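The Table You Will Never Have to Replace

Ondum says its desk will outlive your mortgage. Our writer read the small print.

By Gráinne Tully

The brochure came in a linen envelope, which should have been a warning. Inside was a card, thick as a coaster, with a single line on it: Guaranteed until 2047. Nothing about what was guaranteed, or by whom. For that I had to go to the website, and from the website to a PDF, and from the PDF to a phone line that played me the same piano piece for most of a lunch hour.

The company is called Ondum and it makes tables. It would prefer that I say "surfaces." Over the past few years it has become the best-known name in what people in the trade call heirloom retail, meaning new furniture sold at old-furniture prices on the promise that your grandchildren will fight over it. Its main rival, Lusto, does much the same thing with chairs. Both have waiting lists. Both have customers who will tell you, without being asked, that buying cheap is a false economy.

Maybe it is. I grew up eating at a table my father pulled out of a closed-down school, and it is still in my brother's kitchen, covered in other people's initials. It came with no certificate. It lasted because it was heavy, because it was plain, and because we were too broke to get tired of it.

That last part never makes it into the brochures. Most tables don't die of broken legs. They die of moving day, of divorce, of a new apartment with a narrower hallway. A guarantee covers none of that. It covers "structural failure under ordinary domestic use," and when I finally reached a human being at Ondum and asked what ordinary domestic use was, she read me the phrase again, more slowly.

So I went to see Josué Meireles, who has been repairing furniture in Vurport for most of his working life and has no showroom, no waiting list and no interest in the word heirloom. His shop smells of glue and coffee. When I showed him the Ondum card he turned it over to see if there was anything on the back.

"They can promise what they like," he said. "Who is going to keep a card that long?"

It's a better question than it sounds. To claim on the guarantee you need the card, the original receipt and proof that you oiled the top on schedule using Ondum's own oil. Skip an application and the cover lapses. The oil comes in a tin small enough to lose in a drawer. I did the sums on the back of the linen envelope and stopped when the oil began catching up with the table.

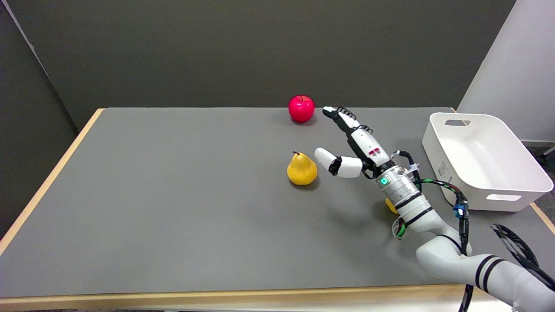 A gray-topped table with a light wooden edge.

Meireles has a simple test for any table that comes through his door. He leans on one corner with his full weight, then looks underneath. The top, he says, is where the money goes and the underside is where the truth is. He wants to see joints he can take apart. What he finds more and more, on pieces that cost a month's rent and up, is a top glued so firmly to its base that the only way to fix one is to wreck the other.

He is not sentimental about the old stuff either. Plenty of it was junk, and the junk has already gone to the dump, so what's left makes the past look better than it was. He showed me a side table from the Vieira workshop, a name collectors get misty about, and pointed out a drawer that had never once run straight. "Beautiful," he said, and shoved it shut with his knee.

I put the gluing question to Ondum in writing. The reply thanked me for my passion. It said the company's bonding method was the product of long research and that customers loved the clean look. It did not say whether the thing could be repaired. I wrote back with the same question in fewer words and am still waiting.

Lusto, to be fair, did answer. Its chairs can be taken apart, a spokesman told me, by a Lusto technician, at the Lusto workshop, with shipping paid by the owner both ways. There are 2 technicians. The turnaround is 12 weeks, during which I suppose you stand.

None of this makes the furniture bad. I sat at an Ondum table for an afternoon and it was a lovely place to sit. The height was right and my elbows were happy. If the company sold it as a nice table at a steep price, I would have no quarrel with it, and might even start saving.

What I object to is being sold the year 2047. Before I left, Meireles tightened the loose leg on a stool I had brought along as an excuse for the visit. He charged me 50 dollars, cash, and gave me no paperwork of any kind.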